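Upholstery records from the Tirancombe furniture survey, one row per piece.

## Contents

- `pieces.csv` — 509 rows: maker, seat count, cover type
- `covers.csv` — 283 rows: fiber, weave, main color

Join the 2 files on `cover_id`. Several pieces share a cover, so expect repeats.

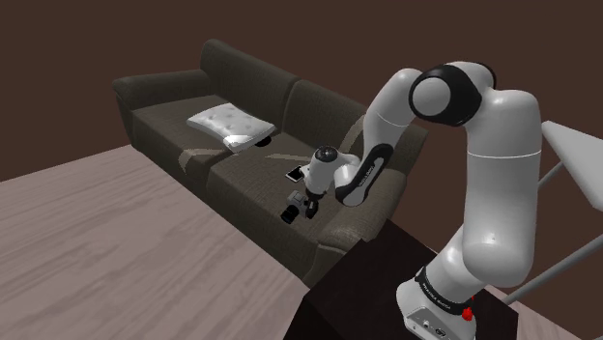
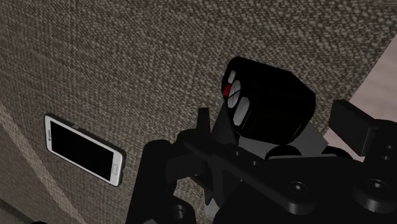 *Upholstery: the dark brown sofa (first), woven cover in dark brown, gray and beige up close (second).*

## Known gaps

Plullari pieces have no fiber data. Lo Presti changed its color names in September — old names are kept in `color_old`. Wear is graded 1 to 5, and blank means not graded.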